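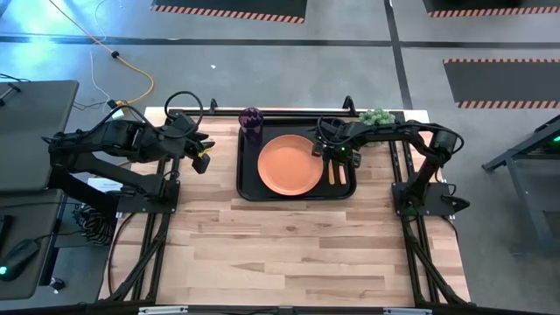

Schwarzes Tablett mit rundem orangefarbenem Teller, daneben grüne Trauben.

Werkstattbuch, Eintrag vom 8. Dezember
Betrifft: Duftkerze Emer, Charge 3255, Brennprüfung und Nachguss
Eingetragen: H. Lykkegaard

Die im November gegossene Charge 3255 wurde nach abgeschlossener Reifezeit zur Brennprüfung freigegeben. Verwendet wurde das Rapswachs von Curnstead, der Duftstoff stammt aus der Winterlieferung von Skosside (Feige, Zeder, wenig Nelke). Als Docht kam der flach geflochtene Baumwolldocht von Taşdemir in der mittleren Stärke zum Einsatz. Die Rezeptur entspricht dem Blatt in der Mappe, mit Ausnahme der Gießtemperatur, die gegenüber der Vorcharge leicht abgesenkt wurde.

Geprüft wurden 5 Kerzen aus derselben Charge. Gesamtbrenndauer je Kerze fast 44 Stunden, verteilt auf Intervalle von jeweils vier Stunden mit vollständiger Abkühlung dazwischen. Der Docht wurde vor jedem Anzünden gekürzt.

Befund: Der Schmelzteich erreichte bei vier Kerzen im zweiten Intervall den Glasrand. Bei der Kerze mit der Kennung D blieb bis zum vierten Intervall ein umlaufender Wachsrand stehen, der später nur teilweise nachschmolz. Der Docht saß bei D sichtbar außermittig. Rußbildung am Glas trat bei keiner Kerze in nennenswertem Umfang auf. Pilzbildung am Docht gering, am deutlichsten bei B gegen Ende der Prüfung.

Die Duftabgabe im kalten Zustand wurde von beiden Prüfern als gut bewertet. Im Brennbetrieb gehen die Einschätzungen auseinander. Hưng Đỗ beurteilt die Nelke als zu dominant, sobald der Schmelzteich voll ausgebildet ist; nach meinem Eindruck tritt sie erst in der zweiten Hälfte der Brenndauer hervor und ist dort vertretbar. Eine dritte Nase ist vor der Freigabe hinzuzuziehen. Die Duftnotizen liegen als Handzettel bei – bitte nicht wieder in die Mappe der Badeserie einsortieren.

Nachguss: Am Nachmittag wurde eine Teilmenge von 900 g neu angesetzt, gleiche Rezeptur, Duftstoffanteil unverändert. Gerührt von Hand, ohne Stabmixer. Die Gläser wurden vorgewärmt, die Dochte mit der neuen Zentrierhilfe gesetzt. Die Oberfläche der ersten Gläser ist glatt erstarrt, an zwei Gläsern zeigt sich seitlich eine helle Ablösung vom Glas. Sie ist für die Brennprüfung ohne Belang, für den Verkauf jedoch zu beanstanden. Abkühlung künftig mit größerem Abstand zwischen den Gläsern und abseits der Außentür.

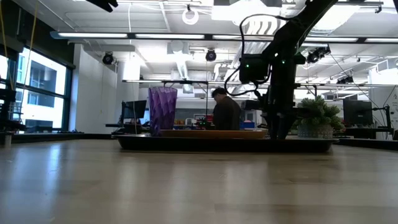
Darf der Nachguss schon in der kommenden Woche angezündet werden?
Frühestens nach zwei vollen Wochen Reifezeit, gerechnet ab dem Gießtag; Kerzen, die früher geprüft werden, sind im Protokoll gesondert zu kennzeichnen und gehen nicht in die Bewertung ein.

Offene Punkte:
Taşdemir ist um Muster der nächststärkeren Dochtgröße zu bitten (Đỗ).
Etiketten Emer: Der Warnhinweis zur maximalen Brenndauer fehlt auf dem Entwurf für die Bodenseite. Der Entwurf ist zurückgegeben, Korrektur steht aus.
Die Waage zeigte beim Einwiegen des Duftstoffs zweimal einen abweichenden Nullpunkt. Sie ist vor dem nächsten Ansatz zu kalibrieren – bis dahin wird die kleine Waage aus dem Seifenraum benutzt.
Kerze D wird aufbewahrt und im Regal unter der Chargennummer abgelegt.

Gegengelesen: Đỗ. Anmerkung zur Nelke bleibt bestehen.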